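Zillwood Property Services – Tenant Support
Request 177: Dull film on marble floor, ground-floor lobby, Firkness House
Category: Floors and finishes
Status: Closed
Opened: 2026-09-05

The floor is white marble with grey veining, laid on the diagonal with light beige grout. Tenants report that it has looked dull since the last full clean, and that the film returns after each mopping. Please advise on the correct treatment and confirm whether the stone has been damaged.

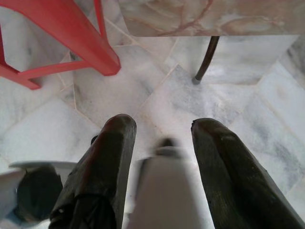
Vesna Petek: Please stop using any product on this floor until the cause is known. Marble is marked very easily by acid, and many bathroom and tile cleaners contain it. Could the site confirm what was used at the last full clean, how much was added to the bucket, and whether the floor was rinsed afterwards? Please also state whether the dullness is even across the lobby or worse in certain places.

Site reply
The product in the cleaner's cupboard is Prarkel neutral floor soap. The label on the container has worn away at the dosing table. Staff have been adding one full cap to each bucket and have not been rinsing. The dullness is worse between the entrance mat and the lift, and along the wall below the mailboxes. The area under the radiator remains bright. No vinegar or descaler is kept on site.

Support reply
Thank you. The answers are consistent with soap residue, although etching cannot be ruled out without a test. Etching is a change in the stone itself and will not wash off. Residue will.

Please carry out the following on a small area below the mailboxes:

1. Sweep the area with a soft broom. Grit should be removed before any wet work.
2. Wet a clean white cloth with warm water only and wring it out well.
3. Wipe four neighbouring tiles, including the grout lines between them.
4. Dry at once with a second cloth.
5. Look at the tiles from a low angle, facing the door, and compare them with those beside them.
6. Report the result and the colour of the first cloth.

Site reply
Test completed. The first cloth came away grey and felt slippery. Three of the tiles are now clearly brighter than those around them. The fourth is also brighter but has a ring near one corner, the size of a cup, which has stayed dull. The grout is a little lighter than before. There is one further question from a tenant, who asks whether the bluish-grey streaks are staining and will come out.

Support reply
The streaks are veining. They are part of the marble and should not be treated. Please reassure the tenant on this point.

The general dullness is confirmed as residue. The ring is most likely an etch mark from a spilled drink and will be handled separately. Do not rub it with a scouring pad or a powder cleaner.

The lobby measures 74 square metres on the lease plan and should be done in strips, beginning at the lift and working back to the entrance. Use two buckets, one for washing and one for rinsing the mop. Plain warm water is enough for the first pass. Change the water in both buckets as soon as it clouds. A second pass with fresh water should follow, and each strip should be dried with a flat microfibre pad before the next is begun. Water should not be left standing along the grout lines. Wet floor signs are to be placed at the street door and outside the lift.

The worn soap container should be removed from the cupboard. A replacement has been ordered, and the dose printed on the new label is to be followed.

Site reply
Both passes were completed in the evening, after the offices had closed. The wash water had to be changed far more often near the entrance than elsewhere. The floor dried without streaks apart from a patch inside the door, which was wiped again by hand. Two further dull rings were found close to the bench. They have been marked with low-tack paper tape for the contractor.

Support reply
Noted. De Haan Stone Care has been asked to attend in October to polish the three marked spots. The quoted charge is $1,927, which includes resealing the grout, and has been approved under the building maintenance budget. The tape may be taken up in the meantime if it becomes a trip hazard, provided that the positions are written down.

Vesna Petek: Routine care until the contractor's visit is dry dusting each working day and a damp mop with plain water when required. Spilled coffee, juice or wine should be blotted immediately. If the film comes back, please quote request 177 when contacting the desk so that the earlier test results are to hand. The polishing work has been moved to its own request, and this one is now closed.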